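Letting go of a parent's jewelry – what did you do?

paewai_porch
Posted 2021-09-09
Hello all, I've been reading here for ages and finally made an account. My mother passed last November and I'm the one who ended up with her dresser, which means I'm the one who ended up with everything in it. Most of it is costume jewelry from the years she worked the counter at Dresel, and I love it dearly, but I will never wear it. My brother says sell the lot. My daughter says keep the lot. Has anyone found a way through this that didn't end with people not speaking at Thanksgiving?

CleitonArruda
So sorry about your mom. When my dad died we all sat down at the kitchen table in Fulamstead with a pot of coffee and took turns choosing, youngest first, and whatever was left after that went to the church sale. It took a whole evening and there were some tears, but I think back on it as a good evening. My one piece of advice is don't do it in the first few months. You've waited a while already, so you're probably ready.

risis_rhonda
I'm going to disagree a little with the taking turns, kindly meant! We did that and my sister picked the one thing I had been hoping for, and she had no idea, and I was too proud to say so. That was 8 years ago and I still think about it. Ask everybody to write down the one thing they'd be heartbroken to lose BEFORE you sit down together.

CleitonArruda
Fair enough, Rhonda, though in my family nobody would have written anything down. They'd have said "oh, I don't mind" and then minded.

old_buttons
Get it appraised first, please. My aunt's brooch went for 100 dollars at a yard sale and the lady who bought it got over 2,000 for it. Sentiment is lovely but know what you have.

BeathagDrummond
I see the sense in that, but I'd put the appraiser second. Once there's a price on a thing people look at it differently, and I've seen cousins who never cared a bit for Grandma's pearls get very fond of them overnight.

What I did was keep a few small pieces and tell the stories that went with them. 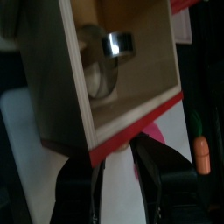 I wrote mine out on index cards, just a line or two apiece – where she got it, what she wore it to, who she was cross with that day – and when the grandkids visit they ask for the cards more than the jewelry. So maybe your daughter wants the stories more than the earrings. You could ask her.

paewai_porch
Beathag, I read that out loud to my husband and had to stop halfway. I'm going to buy some index cards tomorrow, and I'll try Rhonda's list too, although my brother will grumble.

old_buttons
Still get it appraised!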